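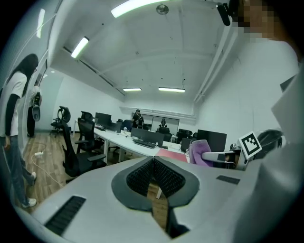 Long desk room: wipe-down and cables

Starting this month, everyone who uses the long desk room on the second floor is asked to leave their part of it clean at the end of a session. Farzana Begum has put together a short routine, which is set out in this item. It takes about five minutes if two people do it together.

The room gets used by training groups in the morning and by whoever needs a monitor in the afternoon. The cleaners do the floor and the bins but they do not touch the desks, and they have asked us not to expect it. Their contract with Rowlands covers "clear surfaces" only. A desk with keyboards and chargers on it does not count as clear, so it gets skipped.

What to do before you leave

Take your own things off the desk first. That means phones, folders, bags, adapters and cups. Folders left overnight will go to the tray outside the supply closet, and they will stay there until somebody claims them.

Pull the keyboard and mouse forward and wipe under them. Use a dry cloth for the desk and the mouse pads. The cloths are in the top drawer by the door. If a pad has a stain on it, use a second cloth that is slightly damp, and let the pad dry flat before you put a mouse back on it. Hold the pad down with one hand and work toward the edge, or it will bunch up. The large pads pick up more dust than you would think, mostly along the side nearest the chair.

Please do not use the Dralomska spray on the pads or the monitors. It is for the whiteboard. It leaves a film on fabric and it has already spoiled one pad, which had to be thrown out in February.

Used cloths go in the mesh bag on the back of the closet door. Farzana takes them home to wash when the bag is full. If you would like to take a turn, tell her.
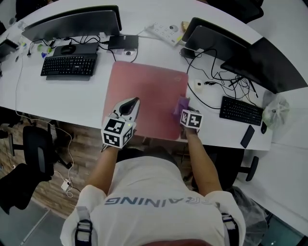 Cables and power strips

The other half of the job is the cables. Power strips should not be on the floor where people walk or roll a chair. If you need one down there for a session, pick it up afterward and put it toward the back of the desk, with the cord tucked behind the monitors.

Loose adapters are a bigger problem. Several have no label and we can't tell what they belong to. Tsz-kin Peng is going to go through them on 3rd November, starting at the whiteboard end. He will tag every cable with the name of the device it powers and bundle the slack with hook-and-loop ties. He has a roll of 700 ties from Etero, so there will be plenty left over, and you are welcome to some for your own desk.

If you have an adapter in that room that you want to keep using, put a piece of tape on it with your name before he starts. Anything he can't match will go in a box marked UNKNOWN in room 363. You can look through the box any time. Whatever is left in it in February will be recycled.

Please don't unplug a monitor to free up a socket. Ask Tsz-kin for another strip.

Chairs

Push the chairs in when you go. The mesh ones should stay in the room, including when the meeting room next door is short. Two went over there over the summer and came back with the arms loose.

Supplies

The new cloths come from Tratonby and are sold in mixed colors. The color does not mean anything, so take whichever is on top. When the drawer gets down to the last few, write it on the supply list and Farzana will reorder. A pack usually takes five working days to arrive.

Questions about cleaning go to Farzana. Questions about cables, sockets and monitors go to Tsz-kin.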